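Robots and chores: your questions answered

Last updated 9/17/21

We get a lot of post at the Stimthorpe workshop, and most of it boils down to "when can I have one?" We love these letters! Annelore Haberkorn has gone through the pile and written up replies to the ones that come round again and again. If yours is missing, see the bottom of the page.

Can a robot do my housework yet?

Bits of it, yes. All of it, no. A robot vacuum will do a decent job on an open floor, and a dishwasher is a robot of sorts if you're feeling generous. What you can't buy is one machine that clears the table, wipes it, puts the cups away and then goes off to sort the socks. Each of those jobs can be done by a robot arm somewhere in a lab, on a good day, with somebody watching. Getting them all into one machine that copes with your kitchen and mine is the hard bit, and it's the bit we find so exciting.

Why are factories so far ahead of kitchens?

A factory can be built to suit the robot. Parts turn up at the same spot, the same way round, under the same lights, all day long. At home the mug is on the arm of the sofa, with a spoon in it. We've had arms on the shop floor at Tastport loading trays for years and they hardly ever miss, but ask one of those same arms to find a teaspoon in a drawer and it hasn't a clue.

What is so difficult about picking up a cup?

More than you'd think! A thin plastic cup gives when you squeeze it. Hold it too lightly and it slips, too hard and the sides fold in. If there's drink in it the weight changes, and it shifts about as the arm moves, so you have to carry it level and slow down gently before you put it down. People do all of this while chatting on the phone.

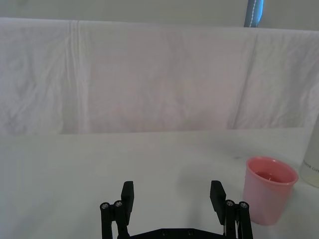

Then there's seeing the thing in the first place. Clear and cloudy plastics are a pain for many depth cameras, and so is anything pale on a pale table. A person walks round to the other side for a better look without thinking about it. We have to teach the arm to do the same, or give it enough practice that it can guess well from one view.

Why only two fingers? Wouldn't a proper hand be better?

Sometimes, but two flat fingers get you a surprisingly long way. They're cheap, tough and easy to mend, and you always know what they're going to do. Try it yourself with a finger and thumb in mittens: you can lift a cup, pull a cloth, open a cupboard. Buttons and shoelaces are another matter. We do try out hands with more fingers and they're brilliant fun, but they spend a lot of time in bits on the bench.

How do you teach a robot a new chore?

Mostly by showing it. One of us steers the arm through the job, over and over, and the computer learns from the recordings. Our last round of cup and bottle work, finished in May, came to 1,328 recorded tries. It sounds like loads, and it took ages, but it's small by the standards of this field. We move things about between goes so that the arm doesn't just learn one spot on the table.

Can it fold laundry?

Slowly! Towels are coming along nicely. Our quickest towel so far took 41 seconds, and there was cheering. Shirts are harder, as the sleeves end up anywhere they like, and a fitted sheet beats us as well as the robot.

Who are Tian and Enow?

Our two arms. Tian does the table jobs (cups, bottles, wiping) and Enow does cloth. They are the same model, but Enow has softer pads on its fingers. Visitors always ask if they talk to each other. They don't yet, though we'd love to have one hold a bag open while the other fills it.

Is it safe to stand near one?

Ours move slowly and are set to stop if they meet something they didn't expect. Even so, we keep visitors behind the line on the floor and there's a stop button within reach of whoever is running the arm. Children under 5 need to stay with an adult.

Will robots take the cleaner's job?

A fair question, and we don't want to wave it away. The cleaners we've talked to would gladly hand over the heavy bins and the late-night floors, but they also notice a dripping tap or a neighbour who isn't well. No machine we know of is close to that. How the work gets shared out is for people to settle, and cleaners should be in the room when it happens.

Can I come and see them at work?

Please do! We take up to 3 visitors at a time at Stimthorpe. Tastport is a working shop floor, so we can't show people round there. Write to Annelore at the workshop with a couple of dates that suit you, and tell her which chore you hate most. She's keeping a list, and ironing is winning.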